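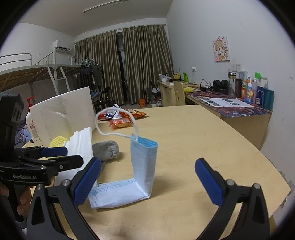

Tuesday, 7.40, workshop

Staten job, plant room door and the run of wall behind it. Notes from yesterday pm and this morning before I forget which board was which.

Moisture readings first. Wall is wet up to the second course above the skirting line, then drops off fast. Not rising damp whatever the last lot told the client. Gutter outlet on the north corner is blocked and the downpipe joint behind the bin store has opened up. Water's been going down the back of the render. Safta to ring them re access to the flat roof, we need the long ladder and someone at the bottom of it.

Render test patches, all on the scrap blockwork out the back:

Patch A, our usual mix. Went on fine, bit short in the bucket. Hairline crack at the top left corner by next morning. Sun on it though, and I didn't sheet it, my fault.

Patch B, same with the Jarkel additive at the dose on the tub. Much stickier, hangs on the trowel. Took an age to go off. Still could mark it with a thumbnail at 4 yesterday. No cracks.

Patch C, Jarkel at half dose. Best of the three to work. Set in reasonable time, 90 minutes before I could float it. One soft spot near the bottom where I think I hit a dry block and it sucked the water out. Damp the blocks properly next time.

Going with C unless Safta objects. She wants to see one done on a painted backgound as well becuase half of Staten's wall has old masonry paint on it. Fair point. Will hack a bit off and try a keyed patch and an unkeyed one side by side.

Later, 10.15

Safta up the ladder at Staten with Gavin's lad footing it. Outlet was solid with moss and a tennis ball. Cleared. Joint on the downpipe needs a new collar, old one is an odd size, not metric. Try the merchant on the ring road first, otherwise cut the length out and put a new section in.

Door. Frame is out of square, worse at the head than I measured first time. The new door from Ene came in 2 mm over on width. Rang them, they say the order says what it says. Checked the order, they're right, I wrote it down wrong. Plane the lock side and reseal the edge. Don't touch the hinge side. DON'T forget to reseal, it's the fire door and the paperwork has to match, so check with Ene how much we're allowed to take off before the plane comes out at all.

Hinges fine. Closer arm fouls the conduit. Either move the conduit or put the closer on the other face. Sparks back Tuesday week, will ask him.

Priraseo quote came in for the flooring in the back offices. 2,000 for supply and lay, not including the latex. Seems ok but they've assumed the slab is dry and it isn't, see above. Told them to hold it. Want the slab readings down before anyone glues anything. Client keen to get desks back in, I've said no dates from me until the wall's had time to dry with the gutter working.

After dinner

Painted background patches on. Keyed one: scabbled with the small hammer, brushed off, damped, splash coat then the C mix. Unkeyed: brushed and damped only. Tapped the unkeyed one after an hour and it already sounds hollow down one edge. Not even worth waiting on. So all the painted stretch has to be keyed or stripped, and that's not in the price. 130 for the hire of the scabbler plus the labour. Needs to go to the client as an extra BEFORE we start, in writing, not a chat in the car park like last time.

Mixer drum is filthy. Whoever used it last put it away with half a barrow of muck set round the paddle. Chipped out most of it. Drum bolts want looking at, one is spinning. The yellow extension lead has a nick near the plug, I've taped a label on it, don't use it.

Stock: low on stainless bead, no 10 mm stop at all, two bags of lime left and one of those has gone hard in the corner. Sand ok. Order bead, stop, lime, one more tub of Jarkel, new bucket lids.

To do
Safta: extra letter to Staten, collar for downpipe
Me: ring Ene re planing allowance, re-read slab Thursday am, same spots (pencil crosses on the floor, leave them alone pls)
Anyone: sheet patch C if it looks like rain

Keyed patch, checked 4.50. Sounds solid all over. Slight drag mark where I went back too soon. Leave it on till end of the week then try to knock it off with the bolster.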